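I've been going through the football shirts again. Roughly 78 of them came out of the loft at Cistside, and I said I'd keep 6. The red one with white sleeves and striped trim is staying — I wore it all through one July and it still fits, just.

I fold sleeves in first, then bottom to top. Shiny fabric slides about, so I like a padded grey top with a bit of grip.

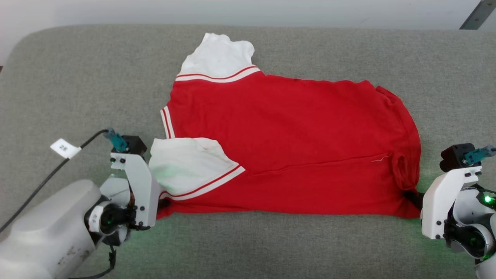
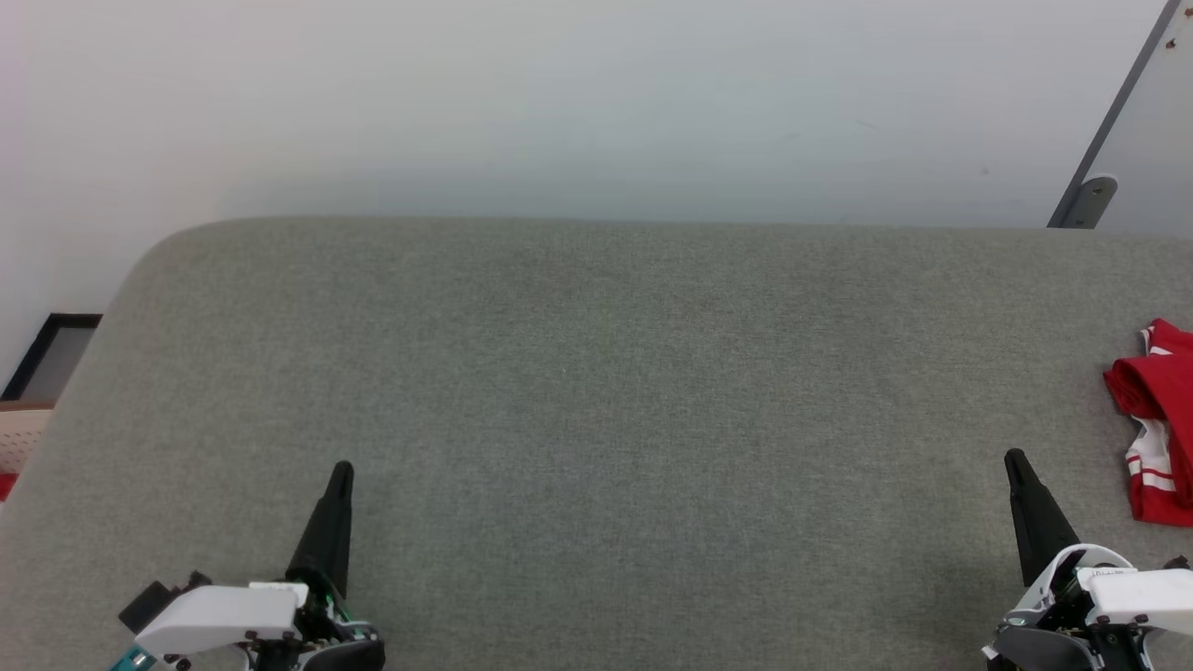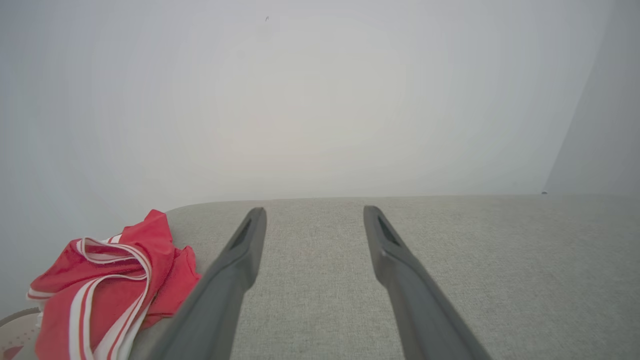 *Storkville, Thursday, January 16, 2025*

The rest go in a Gremetti box under the stairs. Four have gone to my brother already.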